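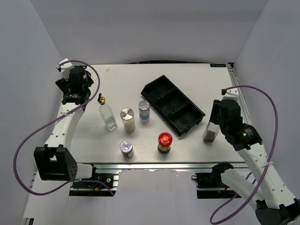

**Curkbridge bypass bus, the 109 - anyone else had enough?**

**marshgate_lil**
Right so the new timetable is up at the Kustcombe stop and as far as I can tell the 109 now skips Arnance completely after six in the evening. No notice, no leaflet, just a new sheet in the case where the old one was. I finish at half past. What am I meant to do, walk it? Along that road? There's no pavement past the garden centre.

Anyone know who to moan at?

---

**tenpencemix**
It's been on the website since the start of the month tbf. Not easy to find but it's there. Timetables > changes > scroll right down past all the school stuff.

And it doesn't skip Arnance completely, it stops at the top road. It's the village loop that's gone.

---

**marshgate_lil**
> it stops at the top road

The top road is a mile from the village! Uphill coming back the other way in the morning. So yes it skips Arnance.

---

**oldgoat62**
Used to be every half hour when I moved here. Then hourly. Then hourly except when they felt like it. Now this. They run it down, then say no one's using it, then cut it. Same trick as with the Wan service. Gone in the end, wasn't it, and they said there was no demand. Course there wasn't, it turned up twice a day and one of those was at ten to six in the morning.

---

**Pipkin_R**
To be a bit fair to them, I'm on the evening one most nights and past Kustcombe it's me and the driver. Sometimes a lad with a bike wheel. I don't see how they pay for a double decker going round the loop with just me on it.

---

**oldgoat62**
So send a smaller bus.

---

**Pipkin_R**
They did try. People complained it was full.

---

**oldgoat62**
In the MORNING. Put the small one on in the evening. Not hard

---

**tenpencemix**
Same vehicle though isn't it. Goes out in the morning and stays out all day, they don't swap at teatime. Depot's right over the far side of Curkbridge, by the time you've driven it back and brought another one out you've lost an hour of a driver's shift. I did a couple of years in the office there (not now, before anyone starts). It really is mostly about drivers, not buses. You can have buses parked up all along the fence and no one to take them out.

---

**hedgerow**
Sorry to butt in, does the change affect the 18 as well? My mum gets that to the surgery and she's got an appointment coming up. The sheet at her stop is so faded you can't read the afternoon half.

---

**tenpencemix**
18 is the same as before apart from the last one back which is ten minutes earlier. Tell her not to trust the sheet. Ring them, don't use the app, the app still had the bank holiday times on it when I looked.

---

**hedgerow**
Thank you! Ten minutes earlier could be a problem as the surgery always runs late but at least we know

---

**marshgate_lil**
See that's what gets me. Ten minutes here, one loop there. Each one looks like nothing on paper and then you've got someone's mum sat outside the surgery with no way home.

---

**Dunnock**
Got the consultation paper from the parish website as I was bored. It's 300 signatures to make them look at a route again. Not to change it, just to look. Says the loop carried 3,980 passengers last year after 6pm, both directions. No idea if that's a lot.

---

**oldgoat62**
Sounds like a lot to me

---

**Pipkin_R**
It's not though is it? Divide that over a year, and all those trips each evening. It's a handful a trip. And I bet that's counting people who get off at the top road anyway.

---

**Dunnock**
Paper says "boarding or alighting within the loop" so no, shouldn't be counting top road. Though who's checking. Driver presses a button.

---

**Pipkin_R**
Ok fair enough, I take that bit back. More than I would of guessed.

---

**marshgate_lil**
So can we do a petition then? 300 isn't that many. There's the pub, the school gate, the allotments lot. I'd do a sheet for the shop if they'll have it on the counter.

---

**kettle_on**
Has to be their form or they bin it. Happened with the crossing. We got pages and pages, all on lined paper with a heading someone had done on their computer, and it came back saying names and postcodes must be in separate columns. Separate columns! Download the proper one.

---

**marshgate_lil**
Noted, ta. Where from?

---

**kettle_on**
Parish website, bottom of the page where Dunnock got the other thing. It's a pdf. Prints sideways for some reason, you have to tell it landscape.

---

**FordLaneFlyer**
Unpopular opinion but I'd rather they kept the evening ones going straight through to Curkbridge and on time. The loop adds a good quarter hour when there's cars parked by the church. I've missed my train over it more than once. People at the far end use this bus as well you know.

---

**marshgate_lil**
You've got two other buses at your end!

---

**FordLaneFlyer**
One other. The second is school days only and smells of crisps.

I'm not saying leave Arnance with nothing. I'm saying the loop's a rubbish way of doing it. Turn at the village hall, in and out, no church. They'd save most of the time and you'd still get a stop.

---

**tenpencemix**
Can't turn at the hall, not since the bollards went in. It was looked at. Would need a reverse and they're not allowed to reverse with passengers on without someone stood behind.

---

**FordLaneFlyer**
Then take a bollard out

---

**tenpencemix**
Be my guest, that's the highways lot, different building, different phone number, and they'll tell you it's the parish.

---

**oldgoat62**
And the parish'll tell you it's highways. Been there.

---

**hedgerow**
What about the dial a ride thing? A neighbour of mum's uses that from Wan. You book it the day before and it comes to the end of your road.

---

**marshgate_lil**
Looked at that. Stops at five. And you can't book it as a regular thing, has to be a fresh call each time, and the line's only open mornings when I'm at work with my phone in a locker.

---

**hedgerow**
Oh that's a shame. Didn't realise it was so early

---

**Pipkin_R**
If it helps in the meantime I've started getting off at the top road and cutting down by the reservoir fence instead of the road. Quicker, and no cars. Needs a torch, and it's a bog by the second gate after rain. Wouldn't do it in winter.

---

**marshgate_lil**
Is that the one with the kissing gate? Thought that was shut off.

---

**Pipkin_R**
No that's the lower one. Go past the layby, there's a green sign with half its letters gone, left there. Dog walkers use it so it's not totally lonely but I wouldn't send a kid down it.

---

**kettle_on**
Wouldn't send me down it either with my knees. And this is the point, people shouldn't have to go across a field to get home from work.

---

**Pipkin_R**
Never said they should. Just saying it's there.

---

**Dunnock**
Form printed. You do need landscape, kettle's right. Also a box at the top for "lead petitioner" which has to be someone living on the route, so that's not me, I'm on the wrong side of the river.

---

**marshgate_lil**
I'll do it. Go on. Never done one before, do I have to speak at anything?

---

**kettle_on**
Three minutes at the meeting if you want it. You can just hand it in. I did speak for the crossing one, went bright red, they were nice enough about it. Take water.

---

**FordLaneFlyer**
I'll sign if it asks for "an evening stop in Arnance" and doesn't say the loop. Won't sign for the loop.

---

**oldgoat62**
Oh for heavens sake

---

**marshgate_lil**
No I can live with that. "An evening stop in the village." Doesn't matter to me how they get there as long as it isn't the top road.

---

**tenpencemix**
That's better wording for you anyway. If you ask for the loop they just say no to the loop. Put your finish times in as well, the actual times people get off shift. The planners never know that stuff, all they've got is button presses.

---

**marshgate_lil**
Good shout. Ok if anyone else is coming back from Kustcombe after six put your times below and where you get off. I'll get sheets to the shop and the pub by the weekend, school gate if someone else can take one.

Mine's 6.30 finish, bus at 6.42, church stop.

---

**Pipkin_R**
7.15, hall. I can take one to the school, I'm past there mornings.

---

**kettle_on**
Not me but my daughter, 8ish, church. She's on lates every other week.

---

**bramble_jam**
New here, only joined for this. 6.30 same as you, get off by the phone box. Didn't know there was anyone else on that one, I sit upstairs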